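首页 > 软件 > 抓取规划 > Bedik

Bedik 桌面抓取规划软件(单工位版)
出品:Rerkanmont
许可方式:按工位,按年
价格:2969元/工位/年,含升级,不含机械臂,不含相机,也不含替您把桌子收拾干净的人
状态:现货(软件嘛)

产品简介 | 模块 | 系统要求 | 常见问题 | 更新记录

产品简介

Bedik 管一件很窄的事:桌上有一个筐,筐里筐外有一些东西,机械臂要把其中一样拿起来,放到另一个地方,途中不要碰倒别的。听上去三岁小孩都会。三岁小孩没有奇异位形,也不用等逆运动学求解器返回结果,这个比较对谁都不太公平。

它从深度图和彩色图里分出物体,给每个物体排出候选抓取姿态,逐个做碰撞检查,再把剩下的那条轨迹交给控制器。剩下零条的时候,它会告诉您为什么是零条。我们在“为什么”上花的工夫比在轨迹上花的多,这一点从界面上看得出来,销售部门对此颇有微词。

适用于两指平行夹爪和两指自适应夹爪。三指及以上的夹爪理论上可以接,理论上我们也可以每天早起。

模块

感知:Szulc

Szulc 负责把像素变成物体。纸盒它很喜欢,六个面,平平整整,点云漂亮得可以拿去做封面。可惜超市货架和人家厨房里的东西不大配合。透明瓶子在深度图上常常是一个洞,洞后面是背景;带吸嘴的软袋平躺着只有薄薄一层,和筐底混在一起;揉皱的铝箔包装每换一个角度就换一副面孔,高光到处跑,分割网络有时候会把一个包装认成一家子。

Szulc 的处理办法不算高明,够用。对透明物体,它不信深度,先看彩色轮廓,再用支撑面的高度把缺的那一块补成一个保守的包围体。保守的意思是偏大。所以夹爪会离水瓶远一点,有时候远得有些客气,客户看了以为是故障。参数叫 transparent_margin,可以改小,改小以后的事请看许可协议第二节。

对网格状的筐,Szulc 单独建模。筐壁和筐底全是小孔,深度相机透过孔看到桌面,一半点落在筐上,一半点落在桌上,平均一下,筐底就漂在半空。我们让用户直接输入筐的外形尺寸,程序拿这个模型去对齐,对齐以后落在模型里的点一律归筐。尺寸去哪里找?先看看筐沿。塑料筐的厂家常常把它写在那里,写得和筐一个颜色,像是怕人知道。第三个数字最容易看错,看错了不会报错,只会让夹爪在筐底上方停住,或者不停。

规划:Clunon

Clunon 接过 Szulc 的结果,给每个目标生成抓取候选。候选按四项打分:夹持宽度、接触面的法向、到筐壁的间隙、手腕要拧多少。权重可以调,默认值是我们吵出来的,不见得适合您。

筐里取物最麻烦的向来是筐壁。夹爪张开以后比东西宽得多,从正上方下去,外侧那根手指正好骑在筐沿上。Clunon 会试着先收窄开口再下探,到了深度再张开,或者绕着竖直轴转一个角度,让两指沿筐的长边排开。两种办法都不行,它把目标标成“靠边”,排到队尾。队尾轮完还是不行,就弹出提示,请人拨一下。拨一下这个动作我们也想做成自动的,9月那次试过,把软袋拨得更贴墙了,功能现已撤下。

平躺的软袋另有一套规则。袋身扁,侧面夹不住,从上往下捏又容易捏空。Clunon 会先找袋口那一头,有硬盖的地方形状稳定,两指夹盖子,让袋子自己垂着。垂下来的袋子会晃,提升阶段的加速度因此默认减半。嫌慢的话可以勾选“我知道它会晃”,选项的名字就叫这个,法务提过意见,没有采纳。

控制与回放

轨迹以固定周期下发,支持位置模式和速度模式。单次重规划的耗时大约80毫秒,指的是一台空闲的工控机;如果同一台机器上还开着十几个浏览器标签页,请自行估计。

每一次抓取都会留下回放记录:图像、分割结果、候选列表、每个候选被否掉的原因、最后执行的关节轨迹。拖动时间轴就能看到规划器在哪一步改了主意。做调试的人通常先看失败的记录,做汇报的人通常先看成功的,所以筛选按钮放了两个,左右各一,互不打扰。 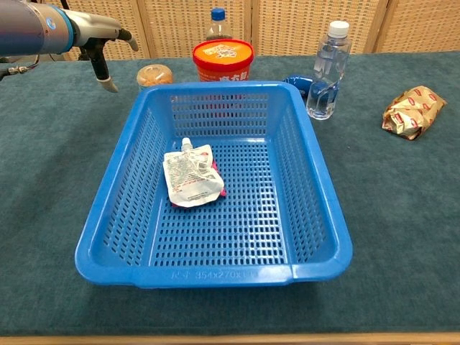

有位试用用户来信抱怨,说他最受不了的是“规划器太谦虚”:筐里明明只剩一样东西,它还要把筐外那一排瓶瓶罐罐全部算一遍碰撞,算完再下手,他在旁边端着茶等,茶都快喝完了。他希望加一个“只看筐里”的开关。

开关已经加了,叫 workspace_only。打开以后,手指只和筐以及筐里的东西做检查,手腕和连杆仍然检查全部物体。他后来又写信,问能不能连手腕也不查。我们回信说不能。连杆从后排上空横过去的时候,最先碰到的往往是最高的那个瓶子,瓶子倒了以后滚到哪里,Bedik 目前没有模块负责。

失败代码

目前共有177个。多数人只会遇到下面几个。

E-NOFACE 找不到可夹的对面。多见于圆顶盖子和揉成团的包装。可以放宽法向夹角,也可以把东西转一转。
E-RIM 手指与筐沿干涉。请检查筐的尺寸是否填对,特别是第三个数字,前面说过了。
E-GHOST 支撑面以下出现物体。通常是网孔或反光造成的。绒面桌布能缓解,亮面桌板会让它天天来。
E-TWIN 同一物体被分成两个。铝箔包装的老毛病。把 merge_gap 调大一级;调大两级,它会把旁边的东西也并进来,变成一个形状奇特、无处下手的巨物。
E-SHY 候选全部被安全裕量否决。名字是实习期间起的,后来写进了三家客户的操作规程,改不了了。

系统要求

操作系统:Ubuntu 16.04,64位。Windows 版在路线图上,位置靠右。
中间件:ROS Kinetic。不用 ROS 的可以走 TCP 接口,文档有,写得比 ROS 那一章薄。
显卡:Szulc 需要一块支持 CUDA 的独立显卡。没有也能启动,能启动和能用之间有一段距离。
相机:每工位最多4台。两台通常比一台好得多,第四台主要用来让标定的人加班。
夹爪:两指,开合行程需在配置文件里写明。指尖换过橡胶套的,请把厚度一并填上,否则它以为还有空隙。

安装与标定

安装包自带标定向导。打印标定板,贴平(请真的贴平),按提示把机械臂开到各个姿态,程序自己算手眼关系。残差低于阈值会显示绿色,高于阈值会显示黄色。没有红色。早期版本有过红色,用户看到红色就关掉窗口重来,重来还是红色,于是打电话;现在看到黄色,他们会先去检查螺丝,电话少了很多。

标定之后请勿移动相机。擦相机也算移动。把相机稍微扶正一点,同样算。

常见问题

问到最多的是能不能识别商品名称。不能。Bedik 知道那里有一个圆柱,直径多少,能不能夹,至于里面装的是零食还是钉子,它没有兴趣。需要按名称取货的,可以接自己的识别程序,接口会把每个物体的裁剪图和编号一起送出去,您把编号送回来就行。

能不能抓液体容器?能,只要瓶盖拧紧了。拧没拧紧,相机看不出来。建议上料之前由人确认,我们办公室确认的方式曾经比较被动。

背景会不会影响?会一点。编织类的屏风纹理很密,彩色分割偶尔把纹路当成物体边缘。在设置里画一个工作区多边形,把背景裁掉,问题就没了。有人坚持要换一面纯色的墙,也可以,墙不在售后范围内。

透明罐子加浅色盖子,能不能只夹盖子?可以在目标上手工标一个抓取带,高度自定。盖子如果只是扣上去的,提起来的可能就只有盖子。Clunon 会如实记为成功。

可以试用吗?可以,功能完整,回放记录上带水印。水印盖在左上角,刚好挡住时间戳,我们知道,下一版挪。

更新记录(最近一次:2018年3月26日)

新增 workspace_only 开关。
软袋规则现在区分袋口朝里和朝外,以前一律当作朝外。
修正筐沿有缺口或台阶时模型对不齐的问题。筐模型编辑器里可以给沿口单独加一段凹陷。
E-GHOST 的提示文字从“桌子下面有东西”改为“支撑面以下检测到物体”。有客户值夜班时收到过旧版提示,反馈比较强烈。
自动拨动功能的菜单项已移除。配置文件里还留着那个字段,填什么都没有作用。

订购

单工位版在线下单,许可文件发到注册邮箱。更换主机每年可申请一次重新绑定,主板烧了请附照片。多工位及源码许可请与 Rerkanmont 销售联系,他们会先问您的夹爪是几指的,请如实回答。

相关下载:Bedik 用户手册(PDF)| Szulc 相机兼容列表 | Clunon 评分权重说明 | TCP 接口文档(薄)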